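4.2 Open-day demonstration

The cord-handling task was shown to visitors at the Grekosside site on April 4, 2024, using the same controller and grasp planner as in the laboratory trials (Section 3). No parameters were retuned for the event. The session had two aims: to observe the system under uncontrolled foot traffic and changing light, and to collect operator notes from staff who had not taken part in development. Lleucu Hughes supervised the arm throughout and held the stop switch.

Cord was chosen over the rigid parts used in Section 4.1 because its shape at the moment of grasping cannot be fully predicted from the overhead view. A knot adds a local change in stiffness and thickness, and the loops on either side of it can turn independently when the cord is lifted. For these reasons the planner does not target the knot itself. It selects a point on the strands away from the knot and approaches with the fingers partly open. Figure 6 shows a grasp at the lower end of the cord. 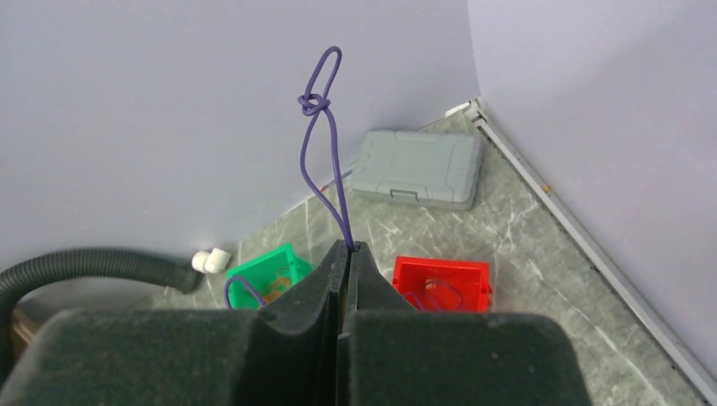 Figure 6. Wrist camera view during the open-day demonstration. The fingertips hold the lower end of a knotted purple cord; open green and red bins are on the floor behind.

In this view the two strands meet at the fingertips, separate, and come together again at the knot, with a smaller loop above it. The outline of the cord is clear against the plain wall. Segmentation is harder over the floor, where pale veins in the marble pattern have a width similar to that of a strand, and over the bins, both of which have cord in or across them. The Garus segmentation module therefore applies a color test before the width test. Reversing this order in offline replay increased the number of false strand candidates and lengthened planning time.

A total of 246 grasp attempts were logged during the visit. Of these, 17 were stopped by the operator and are excluded from the timing results in Table 3. Most of the stops were requested by visitors who wished to see the arm at rest, and only two followed a planner fault. Both faults occurred when the estimated strand direction flipped between successive updates, which caused the wrist to begin a rotation it could not complete. A limit on the change in direction per update was added in August and is used in all later experiments.

Visitor questions were recorded by hand and were not coded for analysis. The most frequent concerned grip force, which was held constant for the whole session.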